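5 March 2023
Glaze bench, Nulska series, firing 319

Opened Jerkum this morning at the temperature where you can touch the lid with a bare hand and regret it only slightly. Peephole check last night looked fine. Peephole checks always look fine. You see an orange blur and you feel like an expert.

For anyone picking this up cold: Nulska is the gray-green we have been trying to get back since the old feldspar ran out. The new feldspar is supposed to be a direct substitute, and it is, in the sense that it comes in a bag and is white. Everything made with it so far has come out either like wet slate (good) or like the inside of a teapot (less good), sometimes on the same tile.

This load: 41 tiles, all Skekow stoneware, all from the same bag, bisqued to 800. Yes, that is low. I wanted them thirsty so the glaze would go on thick in one dip. They were thirsty. A couple of the thinner ones soaked up so much water that they started shedding glaze at the corners before I had put them down, and I touched those up with a brush and a bad attitude. Marked with a T on the back in iron wash.

Schedule as programmed on the Kalinowski controller: slow up to red heat, full rate to 1190, short hold, then a crash down and a long slow stretch for the crystals to do whatever it is they do. The controller reached the top and said so. The cone on the bottom shelf agrees with it. The cone on the top shelf is lying flat on its face, so the top ran hot again. This is the third firing in a row where the two shelves have had different opinions, and I no longer think it is the thermocouple. I think it is the lid, which has sagged enough in the middle that the brick is closer to the top shelf than the drawing says. Or it's the bottom element getting tired. Will measure element resistance before I start blaming brick, but I would like it noted that I blamed the brick first.

Results, top shelf. Nearly all glossy, runny, and brown where it pooled. Row A (no added tin) ran onto the shelf in two places. Kiln wash did its job on one. On the other, the tile is now a permanent feature of the shelf and will need the grinder. Row B a little stiffer, nice break over the ridges, but the green has gone toward olive. Row C is the T tiles mostly, and they crawled at exactly the corners I brushed. Lesson already in this notebook at least twice in my handwriting.

Bottom shelf. Much better. Row D is the closest thing to the old Nulska we've had: matte, with that slightly greasy feel under the thumb, gray in the hollows and green on the edges. Row E same but with pinholes. I went over it with the loupe and the pinholes are small and round with healed rims, so they were trying to close and ran out of time. A longer hold at the top might fix that, and would also finish off whatever dignity the top shelf has left. Row F underfired at the front edge, dry and chalky, good everywhere else.

So the recipe is probably all right and the kiln is lying about being one kiln. That is annoying. I had a whole set of feldspar notes ready and I was looking forward to being right about feldspar.

The row letters and shelf positions went up on the board before loading and got copied into here afterward, which is the order we agreed on in September, after the business with the tenmoku. Please copy before wiping. A row letter without a shelf position is just a letter.
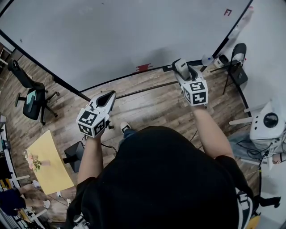
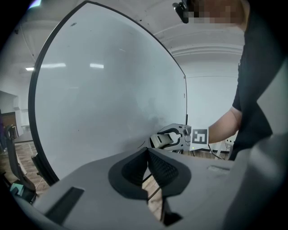
Two from the board end of the room. The second is the whiteboard, gray marker smudge still across the lower middle.

Back to the bench. Notes on the slop itself, as the bucket has been sitting a while. Sieved it twice. It had settled into something like grout with a clear inch of water over the top, and I had to go in with my hand, then the stick, then the drill mixer. Added a pinch of Epsom salts dissolved in hot water. It thickened in front of me, like pudding. Went one pinch further than I needed to, obviously, and it then refused to drip off anything. Thinned it back. If the bucket seems gelled next time, stir it first and have an opinion second.

Specific gravity: I did take it. I wrote it on the lid of the bucket. I then washed the lid.

A word on the test tiles. The new extruded ones with the ridges are a great improvement on the flat ones, and the little foot means they stand up, so you find out about running before you've dipped thirty mugs. They do have a habit of leaning when the foot was cut in a hurry. Two leaned on each other in this firing and are now married. Cut the feet square and let them stiffen on the plaster before standing them up. Also punch the hole before bisque, not after, with a drill, while swearing.

Clay: the current bag of Skekow is grittier than the last, and slightly darker out of the bisque. Not a complaint, the gray wants a darker body under it. But if row D owes anything to the clay then we have changed two things at once, and I would prefer not to know that. Kept back a lump of the old bag, wrapped, on the lower shelf of the damp cupboard. It's labeled DO NOT USE. Please read this as do not use.

To do before the next one:

- resistance on all elements, bottom pair first
- straightedge across the lid, cold
- cones on every shelf including the middle, which nobody ever bothers with, me included
- grind the top shelf, new wash, two thin coats
- rerun D and E only, half on old clay, half on new
- split D between top and bottom shelf as a control for the kiln being strange
- longer hold, same peak. Change nothing else. I mean it this time

Row D tiles are in the flat tray by the window with their backs facing up. The brown ones are in the bucket under the wedging table, and anyone who wants to hang one on a Christmas tree can help themselves. I quite like A4, to be fair. It's a terrible Nulska and a decent ashtray color.

Added later: dropped the straightedge across the lid while it was still warm, so it doesn't count, but there's daylight under the middle of it. Enough to slide a tongue depressor through. Brick theory looking healthy. Elements can still embarrass me tomorrow.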